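What Is Rebranding, and Does It Work?

Say you have a favorite juice. One morning the bottle looks different. It has a new name, a new color and a new little picture on the front. You taste it. Same juice!

When a company changes its name, its colors or its logo, grown-ups call it rebranding. A logo is the small picture or fancy lettering that stands for a company. Some companies pay a lot of money for a new one.

Why bother? Companies say a new look tells people who they are. Maybe. Sometimes they just look old-fashioned next to the shop across the street. And sometimes people were cross with them, and they hope a new name will help everybody forget. That last one is worth watching out for.

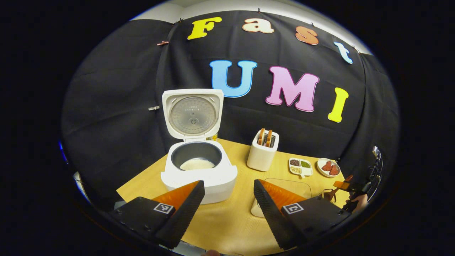 Page last changed: October

Take Bedomar, a company that made lunch boxes. It changed its name to Jeleck and painted 13 vans bright green. The boss, Darmawan Nugroho, said the new name felt "fresh and full of energy." But the lids still popped open in school bags. Kids noticed that pretty fast.

Bestex, which sells raincoats, went a different way. It kept its old name and asked 400 customers what bugged them. Most said the zippers. So Bestex fixed the zippers first and changed the logo later. I think that was the smarter order – but you can disagree with me.

Try this at home. Find a package that says "New Look!" and ask:

What changed on the outside?
Did anything change on the inside?
Does it cost more now?
Is there less in it than before?

If only the outside changed, you are paying for the same thing in a new shirt. It may be a very nice shirt – you still get to ask.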